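# Walking the Stunton Path: What Shape Is It In, and Who Is It For?

Ismail Saber
Final project report, Local Places and Public Works

## Why I picked a path

When we were told to choose one piece of public infrastructure and study it properly for a whole term, most of my class went for bridges, bus stations and the new library. I went for a path. It's the narrow one that runs along the edge of the fields at Stunton, and I have used it so many times on foot and by bike that I'd stopped noticing it, until one evening in the spring when my front wheel dropped into a joint and I nearly went over the handlebars. After that I noticed it all the time! I noticed the gravel, and how people moved over onto the grass at certain spots without even looking down, and I started to wonder how a path gets that way and what it would take to put it right.

So my question for this project was a simple one. What condition is the path in, stretch by stretch, and what would make the biggest difference to the people who use it? I'll say now that I didn't end up where I thought I would. I began the term wanting to write a big angry report asking for the whole thing to be dug up, and I've ended it asking for something a good deal smaller and (I hope) more likely to happen.

## How I did it

I divided the part I was studying into 14 stretches. I didn't make them equal, which my advisor questioned, and she was right to make me explain it. I set the breaks at places where I could find my way back without any special equipment, such as a pole or a change in the surface, and that meant some stretches came out longer than others. If I did it over I'd measure equal lengths with a wheel and mark them in chalk, even though it would have taken me another weekend.

For each stretch I filled in a one-page sheet that I adapted from the sidewalk survey we did in class back in December. It has a space for the surface, one for the edges, one for what the ground does on either side, and a big empty box for anything else, and the empty box turned out to be the most useful part by a long way. I gave the surface a score from one to five, where five is a path you'd happily push a stroller along with one hand while holding a coffee in the other.

I also asked people to fill in a short questionnaire. I left a stack of them at Gristidell, the bakery at the end of the road, along with a shoebox to put them in, and I stood by the path myself on a Sunday morning and asked anyone who didn't look in a hurry. Altogether I got 163 back that I could use. There were a few more that I couldn't, mainly because somebody had let a small child at them with a crayon – they were lovely, but there was no way to enter them into a spreadsheet.

## The broken concrete

I'll start with the part people complained about the most. 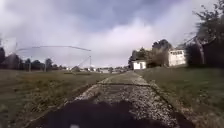 Concrete paths are built in slabs with joints between them for a good reason, which is that concrete swells a little in warm weather and shrinks in cold weather and needs somewhere to go. The trouble starts when a joint opens up and nobody fills it. Water gets in, the ground underneath softens, and in winter the whole lot freezes and heaves. You can follow that idea very well on this stretch, where a dark seam crosses the path between the slabs and the surface is so cracked and so mixed up with loose gravel that in places it's hard to say which one you're walking on. The edges are slightly raised and uneven too, and patches of gravel have spilled out onto the grass on both sides. I gave it a one. I went back and forth over whether it deserved a two, and then I tried pushing my aunt's folding shopping cart over it, and that settled the matter.

I want to be careful about causes here, because I'm a student with a clipboard and I haven't dug any holes. What I can say is that the ground to the right rises gently from the path, and a path at the foot of a slope will often collect the rain that runs down it. That would fit with the kind of damage I recorded. It would also fit with plain old age, or with a thin base layer under the slabs, and you'd need a core sample to choose between them. I'd have loved to take one, but I was told very kindly that I couldn't.

The questionnaires had a lot to say about this stretch. People who cycle said they get off and walk. Several parents said that scooters are hopeless on it (one of them wrote "NEVER AGAIN" and underlined it twice). A man who walks there every morning wrote that he likes it the way it is, that it keeps people from going too fast, and I've thought about his answer more than almost any of the others. He has a point. A very smooth path would bring faster bikes, and not everyone who walks there would be glad of them.

## The asphalt

The asphalt was a much happier thing to survey. It's old and coarse, and I'm certain no one would call it pretty, but most of it does its job.

When asphalt gets old, the black binder that holds it together slowly wears away from the top and leaves the stones standing out. The surface gets rough and speckly. Engineers treat this as an early warning and not a disaster, because a rough surface still grips well and still carries people perfectly safely. What matters is what comes next. If the stones begin to come loose, you get little pits, and the pits hold water, and from there it goes downhill in the same way the concrete has. A cheap surface treatment at the right moment can put that off for years.

I scored the asphalt stretches mostly threes, with a couple of fours. I'd been expecting twos, and I think that was my near miss on the bike talking! It taught me something about doing the scoring on the spot, with the sheet in my hand, and never from memory.

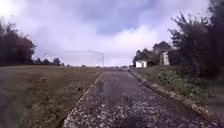

**Does a small path like this need kerbs at all?**

It depends on what the path is made of. Asphalt is flexible and it tends to crumble away from the sides inward, so some kind of edging helps it keep its shape and its width for longer. Loose gravel needs edging even more, or it just wanders off into the grass. A good thick concrete slab can usually manage without. For a path like ours, I'd say that keeping the edging in repair is worth the money, but I wouldn't add any where there has never been any before.

## What people told me

I'd asked three things on the questionnaire: how often you use the path, what you use it for, and the one thing you'd change. Going through the answers took me two long evenings at the kitchen table, and my family was very patient about it.

Walking was the most common use by far, with or without a dog. Cycling was next, and then a mixed bag of running, getting to work, and one person who uses it to practice the trombone. For the one thing they'd change, the loose gravel came out first. I had assumed that it would be lighting, and lighting did come up, but quite a few people said they liked the open fields and the big sky and didn't want them spoiled with lamp posts.

What struck me was how modest the wishes were. Hardly anybody asked for a new path. They wanted the gravel swept, the worst cracks filled, and somewhere to sit down halfway.

## What it might cost

I'm on thinner ice here, and I'd ask the reader to treat this section as a beginner's attempt. I wrote to two firms that do small paving jobs, Diltora and Kabbaj, and explained that I was a student and had no money to offer anyone. Both wrote back, which I was really grateful for. Diltora sent a page of general advice on joint repair and told me that nobody could give an honest price without a site visit. Kabbaj was willing to give me a practice figure for a made-up job close to mine: $3000 for cleaning out and filling joints and patching the worst spots, plus $255 for a day of sweeping and clearing the edges.

Those figures don't cover replacing any slabs, and they don't cover the asphalt. I've used them only to compare one kind of repair with another. Even so, the gap between the two numbers changed my mind about the whole project. The thing that people wanted most, getting rid of the loose gravel, was also the cheapest thing on the list.

## What I'd recommend

My first recommendation is a proper sweep and edge clearing along the concrete, done once and then repeated each year after the frosts are over. Second, I'd fill the open joints and patch the worst spots, starting with the stretch I scored at one. The asphalt can be left as it is for now, as long as somebody goes back every year with the same sheet and checks whether stones are coming loose. My blank sheets are in the appendix and anybody is welcome to copy them.

I'd also like to see a bench. I didn't survey for one and I have no price for it, but so many people wrote it in the empty box that it would feel wrong to leave it out.

## Things I'd do differently

I only surveyed in dry weather, and I regret that. A path tells you much more about its drainage in the rain, and I stayed home on the very days I should have been out there. My questionnaire also missed anybody who has given up on the path altogether, and those may be exactly the people whose answers mattered most – somebody in a wheelchair, for instance, isn't going to be picking up a form beside a path they can't get along. If another student takes this on next year, please start there.

Thank you to everyone at Gristidell for minding the shoebox, and to my aunt for the loan of the cart. I've ordered the new wheel.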